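Workshop open day - the gallery

Saturday, October 29, 2022

Right, pictures up at last. Sorting these in a rush before the next job so the captions are short and the order is whatever order they came off the card. Thanks to all who came over to the Tistcombe unit, 58 names in the book and a few more who walked straight past it. If you asked for a full size copy, send a mail and say which one.

For anyone new - the unit is the long room behind the old Antoniuk bakery, green door, ring twice. We moved in last April and it has taken until now to get it fit for visitors. Most of what you'll read under the pictures is about tables, paper and tape. That is what people asked about on the day, so fair enough.

Quick notes first, the ones I kept getting asked for.

Paper. Plain brown kraft, off the roll. We buy 200 metres at a time from Hollau and it lasts longer than you'd think. Pull it tight, tape the far end, walk it back, tape the near end. It will wrinkle a bit. Leave it. If you keep lifting it to get the last crease out you tear it, and then you're starting again.

Tape. Dark blue, paper backed, peels off clean if you do it the same week. Leave it a month and it takes the top of the paper with it. Long lines first, then the cross lines. Yuto Ebihara did all the taping for the open day, on his own, with a straight edge and a podcast on. Took him 11 minutes a table once he'd got going, which is annoying as mine takes the whole of lunch.

Squares. They're for keeping work apart. One thing to a square, and when a square is free you can use it. Several of you wanted to know if there's a proper size. No. Big enough to get both hands in.

Lamp. Left hand side, always, so you get light without your own arm in the way. Lefties can argue.

Curtain. Keeps the glare off and the room quieter. Gets dusty. Needs a wash, I know. 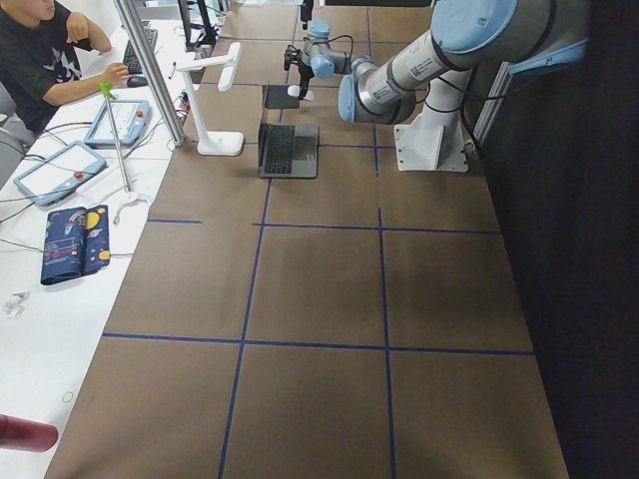
The long table, papered and taped up in squares. Robot arm on the right, another farther back, laptop open, white lamp on the left.

More on the table as it got the most questions. The brown top goes well up the room and there's a white desk running alongside it, same direction, which is where you put your mug and your phone and anything else that shouldn't be on the paper. We tried it the other way round with the desk across the end, and everyone walked into it. Along the side is much better. You can work at the paper and turn round to your notes without taking a step.

The small black pad was asked about by three separate people. It's a flat square pad, it sits on the paper, help yourself to one like it from the drawer if your piece needs somewhere dark to stand out against. Put it back after. We had a stack of them in April and the stack is not what it was.

Someone wanted to know how often the paper gets changed. When it's too scruffy to look at is the truthful answer, although Yuto would like it to be every fortnight and has put a chart up. The old sheets don't go in the bin. Cut them down, use the back for patterns or wrapping, or take a bundle home for the kids to draw on. There's a pile by the door, almost 5 kilos of it at the moment so please do.

Other bits and peices. The Droridik shelving everyone liked is second hand and I can't get any more, sorry. The tea was from the corner shop. The blue scarf left on the coat hooks is still on the coat hooks, and so is one child's glove, left hand.

Next open day will be in the spring, date not fixed yet. Going to do the taping as a proper sit down session as so many of you wanted a go - bring a straight edge if you own one, we've only the two. Names to the usual address, and say if you're coming by car becuase parking outside is hopeless after ten and I need to ask next door about theirs.

If you took any good ones yourself send them over and I'll add them to the page. Small files please, the upload thing falls over with big ones.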